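How to plan the budget for a first picking cell

Posted 8 Feb 2019, in Planning and Purchasing

When our workshop in Kinberg decided to buy one robot arm for picking tests, I made the budget in one evening. It was wrong. The arm and the gripper were correct to the dollar, but I forgot almost everything that stands near them. The steps below are how I do it now.

Step 1. Write the task before you open any catalog. One sentence is enough: which objects, from where, to where. Our sentence was "mixed small objects, from one bin to the neighbor bin."

Step 2. Make two lists. In the first list put the arm, the controller and the gripper. In the second put bins, clamps, table, cables, cable ties, screws and spare fingers. My first budget had no second list. When we finally paid all of it, it was 2,610 dollars.

Step 3. Ask for the gripper price with its cables and connectors included. We asked two sellers, Plarkari and Cronin. One quote had the cables in it, the other had them on a separate page which I did not read.

Step 4. Plan for wear. A bin which is touched by metal fingers all day loses its paint, and the sloping panels suffer the most. I now order 4 bins for every station and keep two on the shelf. Ask also how long a replacement finger takes to arrive. For us it was 12 working days, and this is long if you have only one set.

Step 5. Fix the bins to the table. Good clamps cost little, and without them you will teach the positions again after every push.

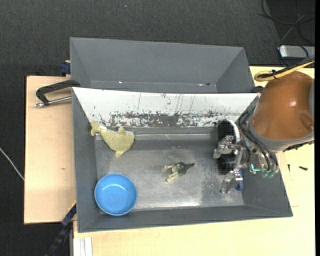 Two bins side by side, with the gripper over the front one. The white panel is already scuffed and chipped.

Step 6. Buy test objects with different shapes and softness. A plush toy, a bowl and a small hard figure are a cheap start.

Step 7. Keep a reserve. For our second station, Stastinach, I put 4,000 dollars aside and did not divide it into lines. By September more than half was used, mostly for cables and a stronger table.

Send the finished list to the person who will do the wiring before you send it to the person who signs.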